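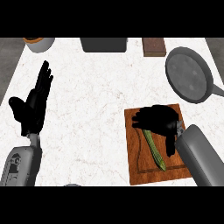 Nokuthula Hendricks won the women's singles title at the Vasberg Indoor Squash Open on Wednesday, defeating second seed Pierina Dal Bello 11-8, 9-11, 11-6, 11-7 in the final.

Hendricks entered the draw unseeded, ranked 16th on the Jandano Tour. She did not drop a game before the semifinal, where she needed five to beat Refilwe Mkhize. The win earns her 812 ranking points.

The final was level at 6-6 in the third game when Hendricks took five straight points on her own serve. Dal Bello led 7-5 in the fourth but did not score again.

"I moved my return position back a step after the second game," Hendricks said. "It gave me more time on the backhand side."

In the men's event, Boris Nikolovski retired injured from his quarterfinal while trailing by 2 games to 0. He reported a calf strain and will be reassessed before the team matches in January.

The next tour stop is the Mahlangu Classic. Main draw play is limited to 20 entries, with byes for the top seeds. Entry forms are available from the tour office and must be returned by 5 p.m. on the closing day.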